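Re: [handheld-demos] Folding soft stuff: two hands or one plus a table edge?

September 23, 2025

On the list, a member of the Cokis group wrote:

> We have been collecting towel folds with a single handheld gripper, using
> the edge of the table as a sort of second hand. It works fine for towels.
> We want to move on to clothes and I'm wondering if it's worth going to
> two grippers. My worry is that people get slow and clumsy with one in
> each hand, and that the cubes end up hiding from each other when the
> hands cross. Also, does anybody collect away from a table? Ours are all
> on the same white tabletop and I suspect the policy has learned the
> tabletop.
>
> Second question, are you still doing any of this by remote control, or
> has everyone given up on that?

Hi all,

I'm going to answer the second one first because it's shorter. Yes, we still teleoperate, but only for checking things. When a demo recorded by hand looks like something our arm couldn't reach, I drive the arm through it from the leader station and find out. For bulk collection of anything made of cloth I wouldn't go back. On the old Jarman project (this was April, before I had any gray in my beard, or less of it anyway) we spent days teleoperating sleeve folds and I could feel myself getting worse as the afternoon went on. You lose the little tug that tells you the cloth is caught on something. With the gripper in your own hand you get that tug back, or enough of it.

Now, two hands. Go for it! People are clumsy for the first stretch and then they stop being clumsy. My rule is that nobody's first 16 takes go in the training set, and I don't even look at them unless the person asks me to. After that the speed is okay. It's slower than bare hands and always will be, but a fair bit quicker than teleop.

What helped most was giving each hand a job before starting. Left pins, right carries, and you say it out loud if you have to. If you let people improvise, they swap halfway through and you get a pile of takes where both grippers are dithering over the same corner. I like variety in where the cloth starts. I don't like variety in who's doing what, at least not until you have a lot of data.

As for getting away from the table, we've been doing clothes on office chairs for the Prudon set, and it has been great fun, in the way that things which ruin your week can be fun. A mesh seat grabs fabric differently from a tabletop, the backrest is in the way, and if you pull too hard the whole chair rolls off. All of that is stuff I want the robot to see. This is our usual corner: 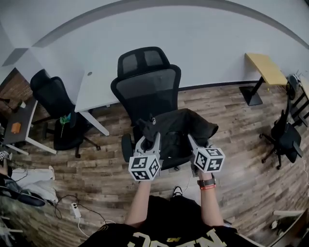 Jacket on a chair, one gripper per hand, marker cubes on top.

A few things I'd pass on about working like that.

Dark on dark is hard. A black jacket on a black chair is a miserable pairing for anything that has to find an edge, and I go back and forth on how much of it to include. Where I've landed is that I keep it in, but I make sure the same fold also gets recorded with something lighter on the same chair. If you only have the dark ones you can't tell whether a failure is about the folding or about the seeing.

On the cubes hiding from each other: it happens, and less than I expected. Having codes on several faces buys you a lot, so one face going out of view isn't the end of the world. The bad case is hands truly stacked, one over the other, and you can mostly train that out of people by asking them to keep their elbows a bit wide. We throw out a take if either cube is lost for more than 6 frames in a row. That number came from plotting it and squinting, so please don't cite me.

Don't clean the room too much. I used to clear the floor before every session and then wondered why the thing fell apart as soon as there were cables or a bag lying about. Now I only move what someone could trip on. And let people stand however they like - we had foot marks taped down for a while and all it gave us was 100 takes from the same angle.

Watches and wristbands, leave them on. I had a bee in my bonnet about that last year and wrote a whole paragraph in the instructions, and as far as I can tell it made no difference to us. Your mileage may vary if you're doing anything with hand tracking.

For numbers, since you'll ask: we had 400 good two-handed takes on the jackets before the policy did anything I'd show to a visitor. Before that it would get a nice pinch on the collar and then sort of stand there holding it. I can't promise that carries over to your setup. Your grippers close harder than ours, if I remember your post on that right, and I'd guess that helps with thick seams and hurts with linings.

One thing I haven't solved is the letting go. A person releases the cloth with a tiny sideways flick that they don't know they're doing, and the fingers on the real arm open straight, so the cloth hangs on one jaw and gets dragged back. I've tried asking people to release slowly, and then they release so slowly that half the take is waiting. If anyone has a trick for that I would love to hear it, even a silly one.

I run everything through Plarnovix for the syncing and trimming, and I have a little script that flags the swapped-hands takes so you don't have to watch them all. It's ugly and it assumes my folder names, but it does the job. I can send it over if you want it, just write to me off list so we don't clog everyone's inbox with attachments again.

And do keep the towel data! Mix it in with the new stuff and tell us what happens. I threw ours away when we switched and I've regretted it ever since.

Cheers from the chair corner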